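October 29, 2023

Woke before the alarm and couldn't get back to sleep, so I started on the kitchen things. Sakda left the bag of fruit on Friday and I still hadn't gone through it. Two of the bananas were gone already. I put them in the freezer for bread and wiped out the bag.

The lamp from Zukholm is still in its carton by the door. Edgars Rozīte called at ten to ask if I'd put it up yet. I told him no. He wants to come by with his drill, but the ceiling in that corner is old plaster and I would rather wait for Raudsepp to look at it. They quoted me 217 for the whole job in May and I hope that still stands.

After lunch I sorted what goes in the big bowl for the table. I want the reds and yellows together this year and no gourds. The mango one is my favorite for color, red over orange and then yellow low down. It has a pale squiggle across the red part. I thought about touching it up with a bit of crayon and then decided to leave it alone. The bowl sits high on the shelf most of the year and I had to stand on the step stool to get it. Washed it twice.
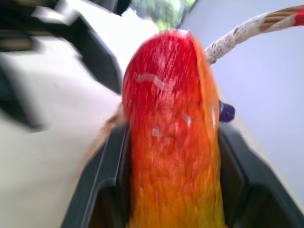 The mango, with the pale mark across the red.

Tried the bowl on the table, then on the sideboard. It looks better on the sideboard but I need that space for plates when people come. Back on the table.

Soup for supper, the last of the barley. Baked the bread for 30 minutes longer than the recipe says and the middle was fine. Read four pages of the library book and fell asleep in the chair.

Tomorrow: call Raudsepp, buy light bulbs, return Sakda's bag.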